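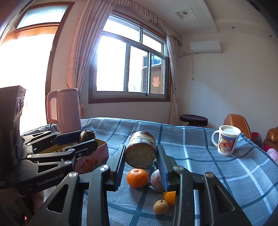

The Certificate

The Office of Authentication at Azar Memorabilia received item 906 by registered post. It was a hockey jersey, home colours, size 54, signed across the lower half of the numeral in silver marker. The accompanying form stated that the signature was that of Cledwyn Lougher, defenceman, and that the consignor was his former billet mother, Mrs. Iara Daza, of Moose Jaw, Saskatchewan. Under "Reason for submission" Mrs. Daza had written: My grandson says it is worth nothing without a paper.

Joelle Masri, Senior Examiner, logged the item and assigned it to herself. The procedure in force at that time required a comparison against no fewer than eight reference signatures, an inspection of the garment and a written finding. Where the finding was favourable, a numbered hologram was affixed inside the hem and a certificate was issued. Where it was not, the item was returned at the consignor's expense with a letter of regret. The wording of the letter had been settled by counsel and was not to be altered.

The reference file on Lougher was thin. He had played 11 games in the professional league and had spent the remainder of his career in buildings where the ice was shared with figure skaters. The Office held a contract, two trading cards, a team stick and a programme from a charity dinner. Ms. Masri wrote to the league's former equipment manager, Karim Kassab, who kindly supplied four expense claims, each signed in full. These brought the number of references to the required minimum.

She made her comparison over two mornings. In every reference the capital L was formed in a single stroke, with a small closed loop at the foot. On the jersey the L had been made in two strokes and the loop was absent. The g had no tail. The surname ran downhill and stopped against a seam.

Ms. Masri drafted her finding. The signature was not consistent with the reference material. She placed the draft in the tray for countersignature and prepared the letter of regret, and then, contrary to her usual practice, she did not seal the envelope.

The Director, Najwa Jaber, called her in before noon.

"You have written four lines under Remarks," Ms. Jaber said. "Remarks are normally left blank."

"Yes."

"You say that the garment is genuine."

"It is team issue. The fight strap is original and the repair at the left elbow matches a photograph from his second season. He wore it. I have no doubt of that."

"Then someone signed it for him."

"That was my first view," said Ms. Masri. "I should like permission to telephone the consignor."

Telephone contact with consignors was discouraged. Ms. Jaber considered the matter, initialled the request and asked that a note of the call be kept on the file. The note remains there. It records that Mrs. Daza answered on the second ring, that she was asked when the jersey had been signed, and that she replied without hesitation. It was the summer after his accident, in July. He had driven out to see her - his brother had driven, she corrected herself - and he had brought the jersey in a grocery bag. He had lost the use of his right hand by then. He sat at her kitchen table and signed it with his left, and he would not let anyone hold the cloth flat for him.

The note further records that Mrs. Daza asked whether this made a difference, and that Ms. Masri said she would need to consult the procedure.

The procedure was silent. It defined an authentic signature as one "made by the hand of the named individual" and did not say which hand. Ms. Jaber read the clause twice, aloud the second time. She pointed out that the Office could not certify on the strength of a telephone call. Ms. Masri agreed that it could not. She asked whether it might do so if a ninth reference were obtained, made in the same manner and after the same date.

Letters were sent. Mr. Kassab had nothing later. The players' association had nothing. The brother, who was traced to a farm supply company outside Swift Current, replied on lined paper and enclosed a birthday card. It was addressed to his daughter. The L was in two strokes, and the name ran downhill until it met the fold.

Ms. Masri withdrew her draft and wrote another. Certificate 1,401 was issued on Sep 4, 2021, and the hologram was affixed inside the hem. The birthday card was returned by courier, insured, at the expense of the Office.

Mrs. Daza acknowledged receipt in a short letter. Her grandson had been offered a good price for the jersey, she wrote, and she had told him it was hers, and that he could have the paper.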